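Gradcombe 1, Plemura 3: a note on Friday's defeat

Posted 7 October 2022

The club's supporters will have read the result by now, and I do not propose to soften it.
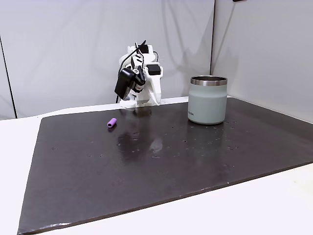

Gradcombe were second to the ball from the kick-off. Plemura scored in the 12th minute, when Mizanur Pathirana was left unmarked at a corner, and again in the 41st from a penalty conceded by Trevor Ellwood. The referee was well placed and I have no complaint about the decision.

The second half was better. Muthu Sundaram replaced Ellwood at the interval and gave the midfield some shape – something it had lacked for the whole of the first period. His pass led to our goal, which Fang finished well from a narrow angle. For a short time an equaliser seemed possible. Plemura then scored their third on the counter-attack, with both of our full backs in the opposition half, and the match was over as a contest.

The attendance was 357, a fair figure for a league fixture on a cold evening. Those who travelled from Plemura were good company and stayed for a drink afterwards.

We have now conceded 13 goals this season, and seven of them have come from set pieces. Marking at corners has been raised on this page before. I understand that the manager intends to work on it before the visit to Grerorach, where the pitch is narrow and the home side play a direct game.

Supporters wishing to travel to Grerorach should give their names to Sandra Mellor. The coach will leave from the main gate as usual.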